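**Reset rules for the suitcase task, version 2: please comment before I send it to Clisley**

**hidayat_cells** wrote:

Good morning all. In February I promised to write down our reset rules for the packing cells. Until now every operator has a personal habit, and when I compare recordings from Sutum with ours I can tell from the first second who prepared the table. My draft:

1. Suitcase open, lid standing against the back wall, lower shell empty.
2. Straps unbuckled and laid along the two sides of the shell, never across the middle.
3. Clothes folded before the episode, one piece on each side of the suitcase and one in front.
4. Both arms go to home position before recording begins. An episode which begins with a gripper already on a garment is rejected.
5. Change the garments after 30 episodes.
6. No hand inside the rails while the arms have power, also not "only for one second".

I ask mainly about rules 2 and 4. Rule 6 is not for discussion.

**mparrot** wrote:

Rule 2 is good. Rule 4 I don't agree with. If the operator has made a clean grasp and the recorder started late, you throw away a usable grasp. At Clondasell we keep those and give them the tag "late start". Episode 1585 in our set is like this and I would be sorry to lose it.

**hidayat_cells** wrote:

I understand, but a tag works only if every person who uses the data reads the tag. We had 7 people using the last set, and I believe 2 of them opened the tag file.

**Bongani Du Plessis** wrote:

I want to support the draft on the straps. They are black on a black lining, and it is very easy to forget them. Then a sleeve goes under a buckle and the arm pulls the whole case with it. I attach our cell so that we speak about the same layout. Red shirt left, black shirt right, the purple pants in front, with the right gripper holding them at the edge. 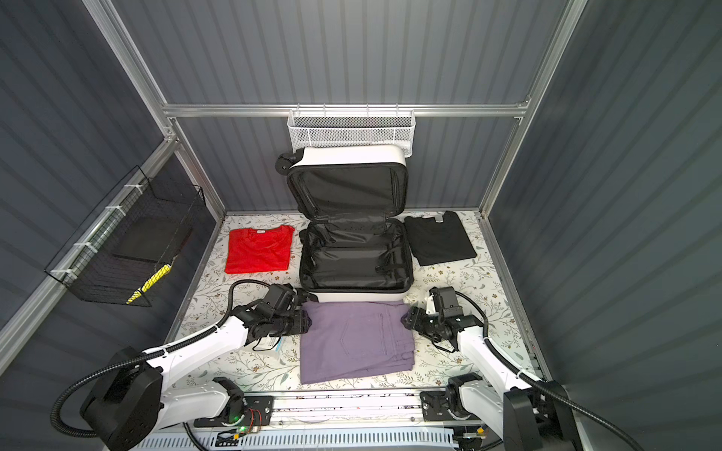
**Category: Cell setup › Table and loose items**

**tomasz_k** wrote:

Thank you, Bongani, the layout is clear to me now. Two remarks.

First, the small white card with the blue stripe, next to the left gripper. In our cell a card would not be allowed on the table during an episode. It can slide under the garment and then the policy learns something strange about the pants. I would add a rule 7: nothing on the table except the suitcase and the clothes.

Second, the table cover. A print of leaves and flowers is fine with me, but the rule should say whether it stays the same for a full batch.

**mparrot** wrote:

I am against a fixed cover. Real beds and tables have patterns. Change it often.

**tomasz_k** wrote:

Change it often, yes, but between batches. If you change it in the middle, you cannot say later what made the success rate go down.

**Bongani Du Plessis** wrote:

Agreed about the card. I would also write a rule for the wall baskets. In the left one there is a flat black pad, and something yellow with black stripes pokes out at the lower edge. With the arm folded back I do not want anything poking out there. My proposal: "Items in baskets must stay fully inside the mesh."

**hidayat_cells** wrote:

I take both. New text:

7. Table carries the suitcase and the garments only. Cover is changed between batches, and the change is written in the log.
8. Items in wall baskets stay fully inside the mesh.

For rule 4, I can offer a compromise: late starts go to a separate folder, not to the main set. Mparrot, is this acceptable?

**mparrot** wrote:

A separate folder is acceptable. I still think "rejected" is the wrong word, please write "moved".

**hidayat_cells** wrote:

Changed to "moved". I send it to Clisley at 4 pm. If somebody has measured how far the arm hoses reach over the table, please post the number, I would like to have it in the appendix.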